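4. Setting up the Besar two-tier shelf rack

Read this section before you load the rack for the first time. Keep the printed sheet that came in the box, as it shows the part letters used below.

4.1 Before you start

Clear a space on the floor or a table and lay the packing card flat to protect the frame. Check the parts against the sheet. If anything is missing or bent, stop and contact the shop where you bought the rack. Do not try to straighten a bent tube by hand.

Note: The screws are packed in a small bag taped under the upper shelf. The bag is easy to throw out with the wrapping.

4.2 Putting the frame together

1. Stand the two side frames upright, with the screw holes facing inwards.

2. Fit the lower shelf between them with its raised edge facing up. Put in all the screws and turn each one until it just holds.

3. Fit the upper shelf in the same way.

4. Stand the rack on its feet on a level surface and press down gently on the upper shelf. All the feet should touch. If the rack rocks, loosen the screws a half turn, press again and let the frame settle.

5. Tighten the screws, starting with the lower shelf.

Caution: Use the key supplied. A power driver can strip the threads in the tube, and this kind of damage is not covered by the guarantee.

4.3 Choosing a place

The rack can stand on a worktop, desk or table. Keep it at least 34 cm from a hob or any other open heat. Leave the wall socket within reach if you have one behind the rack, and do not trap cables under the feet.

On a soft or oiled surface, fit the felt pads – there is a spare set in the screw bag. Wipe the surface first or the pads will not stick.

4.4 Loading the shelves

6. Load the lower shelf first. Heavy jars and cups belong there, with the upper shelf kept for lighter things.

A lidded glass jar and a cup fit side by side on the lower shelf. 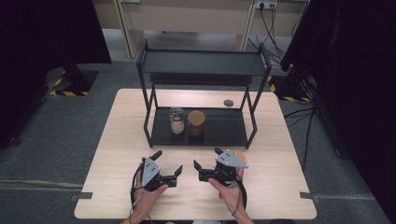

7. Load the upper shelf. The upper shelf takes up to 500 g. Spread the weight along its length and keep tall bottles away from the ends.

8. Check that nothing sticks out past the front edge.

Caution: Do not lift or slide the rack while it is loaded. Take everything off, move it by the side frames and load it again.

4.5 Care

Wipe the shelves with a damp cloth and dry them straight away. Salt and sugar left on the coating will draw in water and may mark it, so brush up spills while they are dry. Do not use wire wool or scouring powder.

Check the screws after 2 weeks of use and tighten any that have worked loose. After that, once or twice a year is enough.

For spare screws and pads, see section 7.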